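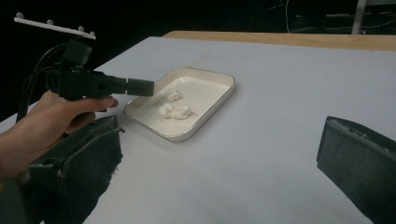
Ya-wen Lai @yawenlai
I moved to Stirklow in July and I want to write down a few things about learning to bake rye bread in a small rented kitchen. Short posts, maybe 98 of them, maybe six.

Ya-wen Lai @yawenlai
My starter is called Metska. It came from Hadiza Onuoha, my neighbor upstairs, in a jam jar. She feeds hers every morning. I feed mine when I remember -- it is still alive.

Ya-wen Lai @yawenlai
Rye dough does not behave like wheat dough. For two weeks I kneaded it and waited for it to become smooth. It stayed like wet clay and I was quite angry with it.

Ya-wen Lai @yawenlai
Now I only mix with a spoon, 4 minutes, and put it in the tin with wet hands. The oven here is weak, so I bake a long time and leave the loaf alone until the next day. This last part is the hardest for me.

Ya-wen Lai @yawenlai
@thcaron asked about flour. I buy the coarse one from the mill shop behind the station, 165 for the big sack. The fine one from the supermarket made my bread gummy in the middle, two times.

Ya-wen Lai @yawenlai
My mother saw a slice on video and asked if it was a brick. She wants me to try caraway seeds. I have never bought caraway seeds in my life, so tomorrow I will look for them.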